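## 4. Recording a demonstration by remote control

Read section 3 first if the hand controller has not been paired. The steps below apply to both the real arm and the simulated room in Melis. Notes marked "Sim" apply to the simulated room only.

**Before you start**

- Load the task file and check that the task name in the top bar is the one you want.
- Set the speed limit. New operators should stay at 9 percent until they have saved a few clean runs.
- Keep the stop button within reach of your free hand.

**Steps**

1. Press **Home**. Wait until the arm stops and the status line reads *Ready*.
2. Hold the controller level, then squeeze and keep holding the grip switch. The arm follows your hand only while the switch is held.
3. Press **Record**. A short tone sounds.
4. Move toward the object from above. Slow down for the last 130 mm.
5. Close the gripper with the trigger and pause for one second before lifting.
6. Carry the object to the target, lower it, and open the gripper.
7. Back straight up, then press **Record** again to stop.
8. Choose **Keep** or **Discard**. Discarded runs cannot be recovered.

> **Caution:** Do not let go of the grip switch while the gripper is holding something fragile. The arm stops at once, and on the real arm the jolt can shake the object free.

> **Note:** If your hand runs out of room, release the switch, move your hand back, and squeeze again. The arm stays where it was. Try not to do this during a grasp - it leaves a flat spot in the recording.

**Sim:** Object positions are shuffled each time you press **Home**. To repeat a layout, enter its seed number (1 to 1,000) in the Scene box before step 1.

**Sim:** Contact with the table is not felt through the controller. Watch the gap under the fingers and use the side view if you are unsure.

Runs are saved to the Jurau folder under the task name. A run longer than 67 seconds is split into two files, and both are needed for playback.
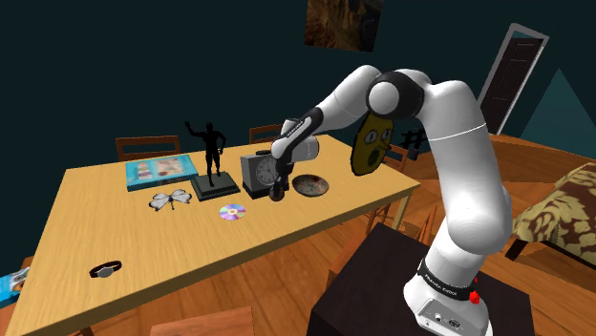
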